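Gap between two desk tops opens up at the seam – how to join them and keep it level?

Posted by Bjarke Steinarsdóttir in Furniture and Fittings

I have two light gray desk tops pushed together to make one large work surface. Each sits on its own steel frame with four adjustable feet. The tops are 22 mm particleboard with a melamine face, sold under the Prika name, and each one is 600 mm deep. They meet along the long edge, so the seam runs the full width of the surface.

The problem is twofold. First, the two tops creep apart. If I lean on one side during the morning, by late afternoon there is a gap wide enough to take a sheet of cardboard. Second, the heights do not match. With a straightedge laid across the seam, one side is high by 3 mm at the left end and flush at the right end. Paper catches on it, and anything with a small base rocks when it is set down on the line.

What I have tried so far: double-sided tape between the edges (let go within a week), felt pads under the feet (made the creep worse), and turning the feet by eye. The floor is sealed concrete and not flat. I need to be able to take the two tables apart once or twice a year, so glue is out. I would also prefer not to drill through the top face.

Is there a standard fitting for this, and does the leveling come before or after the joining?

Posted by Okeke

Level first, then join. If you pull two tops together with hardware while the frames disagree about where the floor is, the screws carry the difference all the time and will work loose in particleboard.

Procedure:

Move the tables apart by a hand's width. Put a long level on the first one, along the long edge, then across it, then corner to corner. Adjust the feet until all readings agree. Lock the nuts on the feet if it has them. Many cheap feet have no lock nut, in which case buy four nuts of the same thread and add them.

Bring the second table up and work only on that one. Do not touch the first again. Start with the two feet nearest the seam and set them with a straightedge lying across both tops, first at one end and then at the other. Go back to the first end and check, as the second adjustment always disturbs the first a little. The far feet come last.

For the fitting, look for what kitchen suppliers call worktop connectors or panel connectors. They are a bolt with a half-moon plate at each end, and they sit in a recess routed into the underside. The top face is untouched and they come apart with an open wrench. On 22 mm board you have to be careful with the depth of the recess. Leave at least a third of the thickness above it. 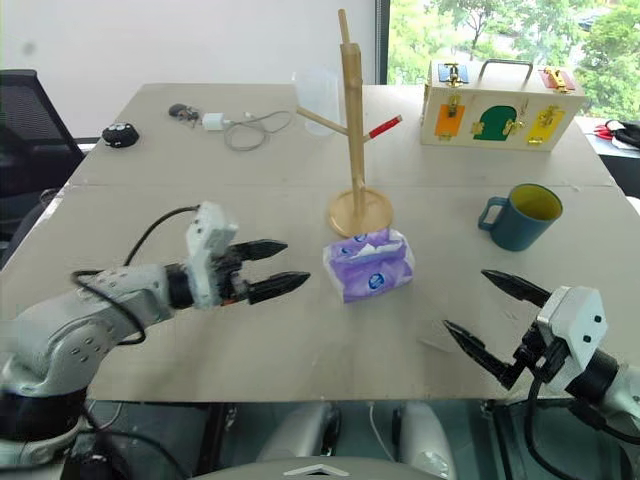 Ragnheiður Juhl commented that connector bolts alone only deal with the creep, and that the height along the seam will still wander between bolts unless something keys the two edges together.

She is right about that, and I should have put it in. The usual answer is loose biscuits or short dowels in the edges, left dry on one side so the tops can be separated. Glue them into the first top and let them slide into the second. Spacing of 177 mm between centers is what I used on mine, but only because it divided evenly into the length I had. Closer is better than farther apart, within reason. The slots have to be cut from the top face as the reference on both pieces – if you register the cutter from the underside, any variation in board thickness ends up as a step on the side you can see.

If the melamine edge banding is thick, cut through it slowly or it will chip. Masking tape over the cut line helps.

Posted by Momach

just clamp them from underneath. i used two G clamps on the frame legs and its been fine since January, no drilling at all. if your legs are square tube it works better than round. the gap comes from the frames sliding and has nothing to do with the tops, so hold the frames and you are done

Posted by Mestico

The clamp answer above is correct about the cause but leaves out the height difference, which was half of the original post. A clamp on the legs will hold whatever step is already there.

There is a middle route that avoids cutting into the edges. Fit two flat steel mending plates across the seam on the underside, one near each end, with slotted holes on one side. Use screws no longer than 16 mm in a 22 mm top, counting only the length that enters the board. Screw the round-hole side down first, push the tops tight, set the height with the feet, then tighten the slotted side. For a seam longer than arm's reach add a third plate in the middle.

To take the tables apart, remove the screws from one side only. Particleboard does not like having screws driven and removed many times, so if this will happen every year, put threaded inserts in that side and use machine screws.

Two further points. Replace the felt with rubber-faced feet, which grip sealed concrete well if it is free of dust. And check the tops for bow before doing anything else. Lay the straightedge along each mating edge. A top that has sagged in the middle will be flush at both ends and low at the center, and no adjustment of the feet will correct that.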